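Zurirness short fiction reviewing: progress report, second period

The grant pays for reviews of short science fiction and fantasy in magazines and anthologies, with a rating and a plain account of what works in each story and what doesn't. This report covers the period up to the end of November.

Reviews

All issues of Gimano and Naidu that came out in the period have been read and reviewed in full. Flastetti moved from monthly to quarterly in the summer, so there were fewer stories from it than the plan allowed for. The reading time went on novellas instead, which had been falling behind. Of the 17 novellas on the list at the last report, 9 are finished and posted. Three more have been read but not written up.

Every story still gets two readers. Where they disagree by more than a point on the rating, a third reads it before the review goes up. This is slower than we would like, and most of the late reviews were held for that reason. I don't propose to change it. The disagreements are usually over endings, and the reviews that come out of them are better argued than the rest.

Spoilers

The last report said we would separate the spoiler-free summary from the full discussion. That is done for all new reviews. Older ones are being converted as they come up for other corrections. Readers of the site had asked for this more than for anything else, and complaints about spoilers have dropped to almost none.

Robot stories

The themed list on robots and artificial minds is open. It groups stories by what the machine wants, if it wants anything, and whether the plot depends on a trick the reader could not have seen coming. Some stories fit under 2 headings and are listed under both. I left out stories in which the robot is only part of the furniture — a door, a driver, a voice in the kitchen — unless the review had something to say about it.

The weak part of the list is the older material. We hold few reviews of stories from before the site began, and the list leans heavily on recent work as a result. I would like to put a small part of the next period's money towards reprint anthologies.

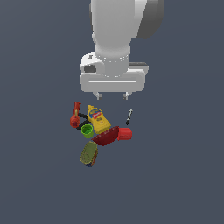
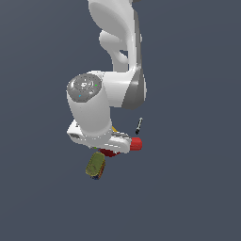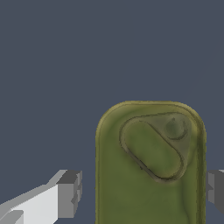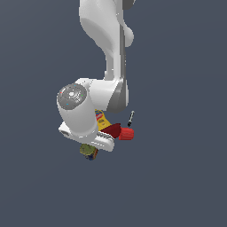 Translated fiction

Naidu has increased the number of translations it runs. Our reviews now name the translator at the top beside the author, and the search page accepts either name. Reviewing the prose in these stories is still a problem. None of our readers can compare the English with the original, so we say only how the English reads and leave it there.

Money

Spending is under budget on subscriptions, owing to the change at Flastetti, and slightly over on hosting. The hosting firm raised its price at renewal. I ask that the difference be moved across from one line to the other. Payments to reviewers are up to date apart from the 3 novellas mentioned above, which will be paid on posting.

Next period

The remaining novellas come first, then the year's best list, which needs to be settled by the end of January if it is to be of use to people nominating for awards. The conversion of old reviews will carry on alongside. The rating guide also needs rewriting, as the difference between the middle two ratings is not clear to new reviewers and they tend to give everything the higher one.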